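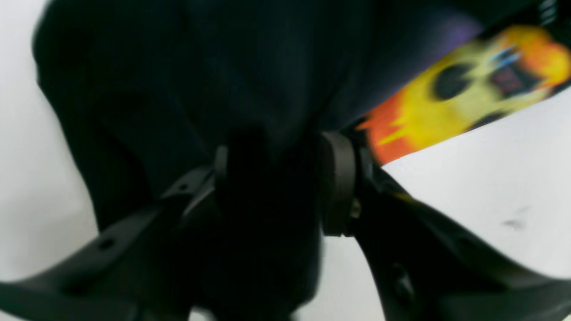

Rultley, the household textile company, opens its new clothing care and sorting room in Julgate this November. The room will receive used clothes from 58 collection points in the region, and after sorting and folding they will go again to shops and families. Many of the pieces are everyday clothes of dark cotton or mixed fabric, and these need more attention than people think. On a dark navy cloth, bunched up in folds, the creases look nearly black and only the raised parts show a little blue, so a stain or a small hole is easy to miss. For this reason every dark piece is opened fully on the table under strong light before it is folded.

Printed fabrics are handled separately. They are folded with the print to the inside, and a sheet of thin paper is put between the layers when the print is large. Dark and printed pieces are not stored in the same box.

The tables and shelves for the room were made by Maletti, and the washing and drying is done by the laundry Akgül, which has its building on the same street. In the trial period the two companies and Rultley worked together on 2906 pieces of clothing. From these, 139 were sent to repair, mostly for open seams and missing buttons.

"We wished to make a room where a shirt is treated with care also when it is not new," the company says in its statement. "A good fold keeps the shape of the cloth, and it saves space on the shelf."

The room is open to visitors every Friday afternoon. Groups of up to 40 persons can be received, and schools are asked to write in advance. Visitors may bring clean clothes in closed bags. Shoes, bed covers and wet textiles cannot be accepted at this address.

Press questions and requests for a visit can be sent to the Rultley press office in Julgate.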